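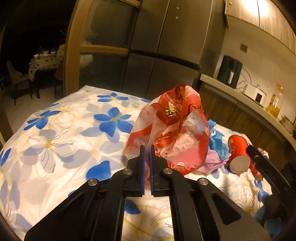

ロルコヴァノ計画 写真記録「卓上の片付けを手で教える」

2022年4月11日
文:ネギン・ハッサンプール(ペムヴィル生活動作研究所 教示記録班)

ペムヴィル生活動作研究所では、家庭内の軽作業をロボットに習得させるための教示記録を、ロルコヴァノ計画の名称のもとで進めております。本ページは、そのうち卓上に残されたポリ袋や紙コップを片付ける課題について、作業中の写真を掲載するものです。あわせて、教示の方法、記録の扱い、および現時点で判明している課題を簡潔に記します。

本計画の教示には、大別して2通りの方式があります。第一は、作業者が手持ち式のグリッパを両手に一つずつ持ち、対象物を直接つかんで動かす方式です。第二は、離れた操作卓からロボットの腕を動かす遠隔操作方式で、イヴハム分室において実施しております。卓上の片付けについては、手持ち式による記録を先行させました。柔らかく形の定まらない物を扱う場合、指先に伝わる抵抗を作業者がその場で感じ取れることの利点が大きいと判断したためです。

つかむ前の位置合わせ

冒頭の写真は、青いパッドの付いた爪を、赤色と透明のフィルムからなる袋に向けたところです。爪の間隔は狭く、右手側のもう一方のグリッパは、横倒しになった赤い紙コップの方へ先端を向けています。

ポリ袋の教示で最も時間を要するのは、つかむ動作よりも手前の段階です。袋は内部に空気を含んで立ち上がっていることが多く、見かけの大きさに対して実際につかめる箇所は限られます。作業者には、袋の頂点を狙わず、折り目が重なって厚みのある部分を探してから爪を近づけるよう指示しています。接近の途中で一度速度を落とし、位置を定めてから爪を閉じることも、手順書に定めた事項の一つです。

紙コップのように自立する物、あるいは転がる物が袋と混在している卓面では、どちらを先に取るかによって後の動作が大きく変わります。本計画では順序を固定しておりません。作業者が卓面を見て自然に選んだ順序をそのまま記録し、後日、整理担当者が動作の区切りごとに名称を付しております。

布面での扱い

卓には花柄の白いテーブルクロスを掛けています。無地の天板と比べ、布を掛けた卓では対象物と背景の境界が複雑になります。また、爪を下げすぎると布を一緒につまむおそれがあるため、作業者は高さの加減に注意を払う必要があります。布をつまんだ場合にも記録は止めず、爪を開いて布を放し、改めて袋をつかみ直すところまでを一回の教示として残す取り決めです。やり直しの動作を含む記録には専用の区分を設け、通常の記録とは別に保管しております。

花柄の布を採用することについては、準備段階で班内に異論もありました。認識の難しさが増し、初期の学習には不向きではないかという指摘です。検討の結果、家庭で実際に用いられる卓の様子から離れた条件で記録を重ねても、後に取り直しが必要になるとの見解に至り、柄物の布を標準の一つに加えました。

記録の件数と選別

前年7月に開始した卓上片付けの教示は、本ページの公開時点で1378件に達しました。このうち393件は、通信の途切れ、爪の開閉値の欠落、開始姿勢の不備などの理由により、学習用の資料から除外しています。やり直しを含む記録は337件であり、除外分とは別に数えたものです。

除外の判断は、撮影当日の作業者が行わず、後日、別の担当者が行います。作業者自身が出来を評価すると、動きの滑らかな記録ばかりが残り、迷いやつかみ損ねを含む記録が失われやすい傾向が見られました。機器の不具合によるものと、人の動作として意味のあるものとを分けて考えることが、選別における基本方針です。

両手による保持

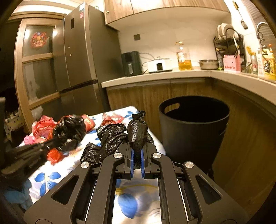
写真2 青い指先パッドで黒いポリ袋を保持した状態。左側のグリッパの先端は、別の黒い袋に触れている。

薄い袋を爪の先で挟むと、袋の一部が爪の間から細く垂れ下がることがあります。写真2の袋にもその形が見られます。垂れた部分は、運搬の途中で他の袋や卓の縁に引っ掛かる原因となるため、手順書では、持ち上げた後にいったん静止し、周囲との接触がないことを確かめてから水平方向に移動するよう求めています。

両手の役割分担については、細かな規定を設けておりません。片方で袋を持ち、もう片方で隣の袋を押さえる作業者もいれば、左右それぞれで別の袋を取る作業者もいます。ただし、両方のグリッパが卓の中央で接近する際には、爪同士の接触を避けるため、どちらか一方を必ず静止させるものとしています。この点は教示前の講習で実技により確認します。

ごみ箱と卓の配置

卓のすぐ右には、背の高い黒いごみ箱を置いています。上部が広く、下に向かって細くなる形のもので、側面の上方に楕円形の持ち手穴があります。投入の教示では、袋を箱の開口部の上まで運び、爪を開き、袋が爪から離れたことを目で確かめて腕を戻すまでを一連の動作として扱います。

軽い袋は爪を開いても落ちず、パッドに張り付いたまま残る場合があります。その際には、箱の上で小さく手首を返すか、もう一方のグリッパで袋を軽く払うことを認めています。どちらの方法を用いたかは動作の区分名として記録され、検索時に絞り込むことができます。

黒い袋を黒い箱に入れる場面では、画像上で袋の縁を追うことが難しくなります。この問題を避けるために箱の色を変更する案もありましたが、当面は現在の箱を継続して使用し、明るい色の箱による記録を追加する予定です。

使用機材について

両手のグリッパはサファヴィ型と呼ばれる当研究所の試作機です。左右の腕が対称に動くリンク機構を備え、爪の内側には濃い青色の柔らかいパッドを貼付しています。パッドは消耗品として扱い、表面の溝に摩耗が認められた時点で左右を同時に交換します。片側のみを交換した場合、つかむ力の偏りが生じ、薄い袋が回転しながら抜ける事例が報告されました。

腕の関節部については、教示の開始前に緩みの有無を点検し、結果を点検簿に記入します。点検簿の様式は、イヴハム分室の遠隔操作班と共通のものです。

遠隔操作方式との比較

イヴハム分室では、同じ片付けの課題を遠隔操作によって記録する準備を進めています。手持ち式で得られた動作には、ロボットの腕では到達できない姿勢が含まれることがあり、そのまま再生することはできません。遠隔操作の記録はこの点で確実ですが、袋のつかみ直しに長い時間を要し、一日に得られる件数は少なくなります。

両方式の記録を混ぜて学習に用いる場合の比率については、現在検討中です。結果がまとまり次第、報告書として公開いたします。

写真の利用について

本ページの写真を授業、講演、印刷物等で利用される場合は、事前に教示記録班まで書面にてご連絡ください。掲載に際しては「ペムヴィル生活動作研究所 ロルコヴァノ計画」と明記していただきますようお願いいたします。加工を伴う利用については、個別に審査のうえ回答いたします。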